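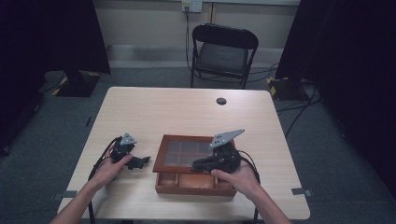

Provetti Introduces Glass-Lidded Wooden Storage Box

EKVILLE, Sunday, May 17, 2020. Provetti today announced the Tejada, a hinged wooden box for the storage and display of small items. The first production run is 380 units. Orders open through the company's Ekville office.

The Tejada has reddish-brown wooden sides and a tray divided into compartments with orange-brown lined bottoms. The lid carries a window divided into panes, so the contents can be checked with the box closed. With the lid tilted back, the full tray is accessible from the front.

The box is intended for tabletop use and requires no wall mounting. Provetti recommends a flat, smooth surface, wiped free of grit before the box is set down. Grit trapped under the base can mark both the box and the table.

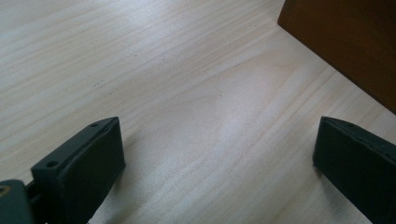
The hinges on the Tejada were cycled 2000 times at the Hikelcombe workshop before the design was released. Hinge screws were checked for movement at the end of the test and none required tightening.

"The lid is the part that gets handled most, and most of the development time went into it," said Suleiman Okeke, product manager at Provetti. "The tray layout was settled early. The lid took us from November to spring."

Glass should be cleaned with a dry, lint-free cloth. Dust collects first where the pane meets the wood and shows most clearly under overhead light.
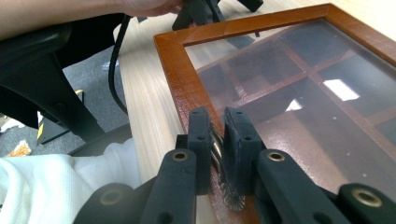
Liquid cleaners should be applied to the cloth and kept away from mitered corners and other joints. Metal tools should not be rested on the glass or drawn across the finish.

The Tejada is item 839 in the Provetti catalog. Orders ship within 10 business days.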